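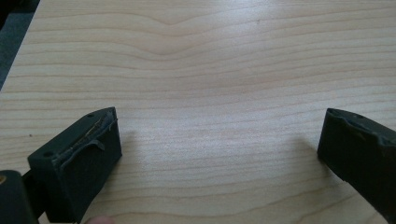 Photo: Raghda Bataineh / Justcombe

About us

Justcombe is a small music school with eleven practice rooms' worth of ambition and four practice rooms. We teach piano, violin, cello, guitar, recorder and voice to anyone who wants to learn, from five-year-olds who can't yet reach the pedals to people who have just retired and finally bought the cello they've wanted since high school. We love this work, and we hope a bit of that comes through on this page!

How we started

Lieselotte Lenz began teaching piano in her living room with one upright, one metronome and a very patient downstairs neighbor. When the waiting list filled two pages of her notebook, she called her old chamber music partner Ute Lammers, and the two of them rented the floor above the Diekmann bakery. The bakery is still there. Morning students get the smell of rye bread with their scales, and we have never had trouble filling the early slots on Saturdays.

The first year was mostly painting walls and hanging curtains to keep the trumpets out of the violin lessons. (We no longer teach trumpet, though we do miss it, and if you are a trumpet teacher with free afternoons please write to us.) Today we have 157 students, and the oldest of them started the same month as the youngest. They played a duet together at the January recital, a little waltz in G, and got the longest applause of the evening.

How we teach

Every student has one lesson a week with the same teacher, and that teacher stays with them as long as they both like. Lessons are thirty or forty-five minutes. We don't have a fixed method book. Ute likes to start her violin students on folk tunes by ear, and some of them don't see a printed note for months. Lieselotte puts the page in front of you on day one and has you clap it, walk it and sing it before you touch a key. Both ways produce good musicians, and they have been arguing happily over it for years.

Once a month everybody plays together. We call it Junard, after the piece that opened the very first one, a round that Ute wrote on the back of an envelope and gave a name that means nothing at all. Beginners get a part with three notes in it. Advanced students get something that makes them sweat a little. You bring your instrument and a pencil, and parents are very welcome to join in - we keep a box of hand drums by the door for that purpose, and they get loud.

Who we are

Lieselotte Lenz teaches piano and runs the schedule. She plays a lot of Schubert and will lend you any score she owns, provided you write your name in the borrowing book.

Ute Lammers teaches violin and leads the monthly ensemble. She also tunes every string instrument in the building before a recital, including the ones that are already in tune.

Vasilică Stoica teaches guitar and cello. He grew up playing at weddings with his uncles and knows more dance tunes than we have been able to write down. His Thursday-style jam, which has moved around the week so often that we stopped naming it properly, is open to every student who knows five chords.

Morenike Adebisi teaches voice and recorder and directs the children's choir. She joined us straight from a touring choir and brought a whole shelf of songs in Yoruba, Portuguese and English. The choir learned six of them last season and now they sing them on the stairs, too.

Raghda Bataineh looks after the office, the website and the instrument loans. If you call, you will most likely speak with her first.

The loan library

Renting a small violin that a child outgrows in a year is hard on a family budget, so we started lending instruments instead. We now have 70 of them, mostly quarter- and half-size strings, plus guitars, recorders and a single accordion that has been out on loan nearly the whole time we've had it. Enrolled students pay nothing for the first year. Strings and rosin are on you, and please loosen the bow when you put it away!

The sheet music shelves are open to everybody, students or not. Our catalog lists 3296 titles and you can search it through Musix, the little database Raghda built and keeps improving. Scores go out for a month at a time.

Come and visit

A first lesson is free, and you don't need to own an instrument to take one. We'll set you up with something from the library and let you try two or three if you can't decide. Ring the upper bell beside the bakery entrance and come up to the second floor. The elevator is at the back of the courtyard - it's slow but it fits a cello and its owner.

The next open house is on March 30, 2025, with short concerts through the afternoon and all the teachers around to talk. Vasilică is bringing his uncles.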